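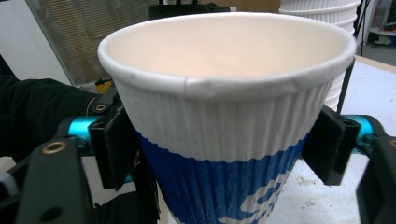

Kitchen Supplies Group, Lumbantobing

Home Datasets Kitchens Forms Contact

paper-cups: README

A table of notes on the paper cups used in our office kitchens, put together by Alfie Tapley and Jordan Lockwood. It has 2051 rows, one per cup looked at. Please read the part on grading before you quote anything from it. People have already quoted things from it, and I wish they hadn't.

Why it exists

We were told the ripple-wall cups were better than the plain ones. Better at what was never clear. The Rilline sales sheet said they were more comfortable to hold and didn't need a sleeve, and somebody upstairs repeated that until it became policy. I asked what it was based on and got the sales sheet again. So we started writing down what the cups were like when they came out of the box and what they were like when they came back to the counter.

I would not call this a study. It is a lot of rows.

What is in it

Two styles of cup.

Ripple: ridged outer wall, rolled rim, white at the top and royal blue lower down, with a wavy edge between the colors and a white splash in the blue part. These are the ones everybody means when they say "the blue cups." In the files they are "ripple".

Plain: single smooth wall, white, from Flandex. In the files they are "plain". We stopped ordering them in April, so the plain rows are older and there are fewer of them. Any comparison between the two styles is also a comparison between two seasons and two sets of coffee drinkers. Keep that in mind. I doubt you will, but it's written down now.

Files

cups.csv — the main table
rims.csv — extra notes on rims, ripple only
grades.txt — what the grades mean, in our words

Columns in cups.csv

cup_id: a number we gave it. Means nothing.
style: ripple or plain.
kitchen: north, south or loading. Loading is the small one by the dock.
state: fresh (out of the sleeve) or back (left on the counter or next to the sink).
rim_grade: 0 to 3, see below.
wall_grade: 0 to 3, same idea.
print_ok: yes, no, or blank.
who: AT or JL.
note: free text, spelling as typed.

Grading

0 is fine, 3 is a cup you would not drink from. Grades 1 and 2 are where the trouble is. Alfie gives a 2 for any dent he can feel with a thumb. I only give a 2 if I can see it from arm's length. We both graded the same 60 cups as a check and disagreed often enough that I don't trust the middle grades from either of us. If you need a number, merge 1 and 2. You lose less than you think.

The rim seam needs its own warning. Where the paper overlaps there is a small crease or step in the roll, and on the ripple cups it can catch a shadow and look like damage. You can see one of those seams at the front of the cup in the photo. We do not count the seam as a fault. Early on we did, for a week or so, and those rows have "seam?" in the note column. I went back over them but I won't swear I caught them all.

For wall_grade, run a finger across the ridges and look for ones that are pressed flat. Don't squeeze. A squeezed cup grades worse the second time, and then you are measuring yourself.

About print_ok

I was against this column. The line where the white meets the blue is wavy by design, it dips and rises, and I don't see how anyone is supposed to say whether it is "right" when there is no straight edge to hold it to. Alfie thought a badly printed batch might also be a badly glued batch. Could be. Nothing in the rows persuades me either way, and half the blanks are me refusing to guess.

What it does not tell you

It does not tell you whether the ripple cups keep coffee hot. We never took a temperature. It does not tell you whether they save money, as we don't see the invoices. It does not tell you whether they can be recycled — Fodia, who collect our bins, gave us different answers on different phone calls, and I left the recycling column out of the release because I would have been making it up.

It also says nothing about lids. People keep asking about lids.

Cups marked "back" are only the ones that made it back. A cup that split at someone's desk went into the trash there, so the table is probably kinder to both styles than it should be. I can't tell you by how much.

Known problems

- The loading kitchen is thin. We forgot it for long stretches.
- Some cup_id values repeat. Use the row order if it matters.
- In the notes, "soft" means soft at the bottom for Alfie and soft at the rim for me.
- rims.csv was retyped from paper. Expect slips.

Using it

Anyone here can use it. If you find an error, tell Jordan Lockwood which row and what you think it should say. "The numbers look off" is not something I can fix. If you want to add rows, grade a handful next to one of us first, and put your own initials in the who column so your habits can be separated from ours later.

Please don't make a bar chart of average wall_grade by style and put it in a slide. It has been done once, with no mention of the plain cups being older, and the slide is still going around.

Last updated: 1st June, JL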